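Visit report: open afternoon at the Plodska water works

The Plodska works opens to visitors on one afternoon every September. I have wanted to see the filter hall since it was refitted, and this year the booking form let me through. Groups are limited to 16 and each tour lasts two hours, which leaves enough time for questions if people keep moving.

Our guide was Waraporn Saengthong, the process engineer for the site. She started at the intake, where raw water comes off the river through a coarse bar screen and then a band screen. The band screen is washed automatically when the difference in level across it passes a set point. In leaf season it runs almost without a stop. The screenings go up a short conveyor into a skip and leave by truck.

From the intake the water is pumped to the flash mixer. The coagulant is an aluminum salt, dosed in proportion to flow and trimmed by hand according to the morning jar tests. I asked whether the trim would be automated. A streaming current detector has been fitted, but the operators do not yet trust it after rain, when the river changes faster than the instrument settles. It is logged for comparison only.

The flocculation tanks are the best place to stand on the whole site. There are slow vertical paddles in each one, and with the walkway lights on you can see the floc thicken from one compartment to the next. Past these are the clarifiers, of the lamella type, with plates that lift out in packs for cleaning. One was drained for our visit. The plates carried a thin brown film, and the sludge hoppers underneath were steeper than I expected from the drawings handed out at the gate.

The filter hall has rapid gravity filters with sand under anthracite. The old backwash used water alone. The new one starts with air, then air and water together, then water. Waraporn ran one through its full cycle for us. The air scour takes 240 seconds and is loud enough that talking stops. The wash water goes over the weir almost black at first and clears toward the end. It is settled in a lagoon and returned to the head of the works at a controlled rate.

The valves and actuators in the hall are by Damix, and the control panels are from Stelton. Siu-ming Siu, who looks after the electrical side, had one panel door open and spent a while on the changeover. Each filter was moved to the new system separately, with the old pneumatic control kept live on the rest. The awkward part was the wash sequence, since both systems had to know that the other was not washing. They solved it with a hard-wired interlock and a key. The key is still in use, on a hook by the desk.

The last stop was the contact tank and the outgoing main, which is 600 mm ductile iron. Chlorine residual is measured at the tank outlet by duplicate analyzers, and a disagreement between them raises an alarm before either reading is used for control. There is little to look at here apart from the sample taps, though the tap labeled Pan puzzled several of us. It is named after the district that the branch main supplies.

Practical notes. Closed shoes are checked at the door. Hard hats are lent out. The stairs to the filter gallery are open grating, and the lower pipe gallery is damp - bring a jacket. Parking on site is for staff only, so allow time to walk in from town. The handout includes a flow diagram and a hydraulic profile, both worth keeping.
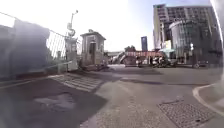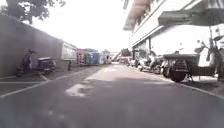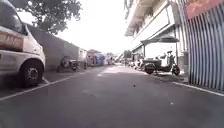

Why wash a filter with air before water?
Water alone lifts the bed but does not rub the grains together hard enough to strip off the deposits. Air makes the grains collide while the bed is still packed, and the water that follows carries the loosened dirt away. Without that first step, mud balls form over time and the filter runs get shorter.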